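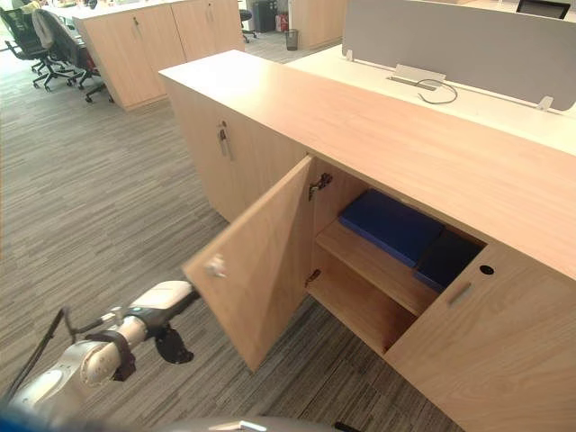
Home Lists Archive Threads Log in

Search this list Enter keywords Go

Filed under: Furniture and fittings / Storage

Msg 1309
From: Ľubomír Šimek
Mon 13 May
Re: Low cabinet, left door out of line, lock on one side only

Replies inline. I have trimmed the part about the delivery.

> We have the long oak-finish credenza from the Cornutska office in the
> meeting room now. The left door has a round knob and the right one has
> a bar handle with a keyhole above it. The left door has dropped since
> the move and rubs on the floor panel of the cabinet when it closes.
> Do I shim the cabinet or adjust the hinges?

Level the cabinet first. On a long carcass a small twist at the feet shows up at the doors, and if you adjust the hinges before leveling you will adjust them again afterward. Put the level on the top, lengthwise and then front to back, and correct at the feet. Load the shelves before the final reading. Paper is heavy.

If the door still rubs, work on the hinges. On the Trunness pattern the side screw moves the door left or right, the rear screw moves it in or out, and the height is set on the mounting plate. Yours is a height problem. Loosen both plates, lift the door 2 mm, tighten the upper plate, check the gap, tighten the lower plate. A piece of card under the door holds the height while your hands are busy. Don't take both plates fully off at once.

If a plate screw turns without biting, stop there. The hole is stripped and more torque will make it larger. Glue in a hardwood plug, let it cure overnight, and drill a fresh pilot hole.

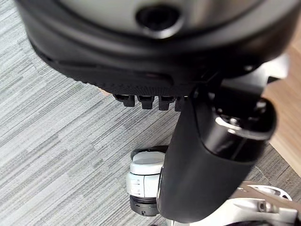

Can the hinge plates be tightened with a power driver?

A hand screwdriver is the right tool for these. The screws are short and seat in board, and a driver set even one step too high will strip them before the clutch slips.

> The knob is not original, I think. Should I swap it for a bar to match
> the other door?

Measure the hole spacing on the existing bar before ordering anything. Vaněk sells bars in several spacings and the nearest size is not close enough. The knob uses a single hole, so one end of the bar can use it and you drill the other. Tape the face where you drill and clamp a scrap block behind it, otherwise the finish will chip on the inside. I would leave the knob alone - it does the job and the hole stays reversible.

> The lock turns but we have no key list. Grivent had the keys on file
> until October and now they don't answer.

The number on the face of the lock is enough to order from if there is one. If there is none, the barrel comes out from the back of the door with one nut and a new one goes in. Keep the door open while you test it.

> Last thing: the folders. At present they lie flat on the shelf and the
> space below is empty.

Flat is fine for a few folders and bad for many. The shelf in our own unit is 800 mm wide, and with folders stacked flat it took a visible sag in one winter. We moved the folders to the bottom, upright, spines out, and kept the shelf for boxes and loose stationery. Leave 30 mm above the spines for fingers. If the shelf pins allow it, raise the shelf to suit the tallest folder and then set everything else by that.

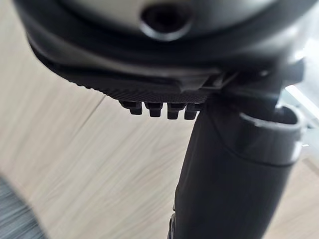

Which folders should go behind the locking door?

Personnel files and signed contracts go there, along with anything containing bank details. Blank forms and old catalogs can stay on the unlocked side, where people can get at them without asking for the key.

Measure the diagonals of the left opening before you order parts. If they differ after leveling, send both numbers to the list, along with the thickness of the door.

Ľ. Šimek

Previous in thread Next in thread Back to archive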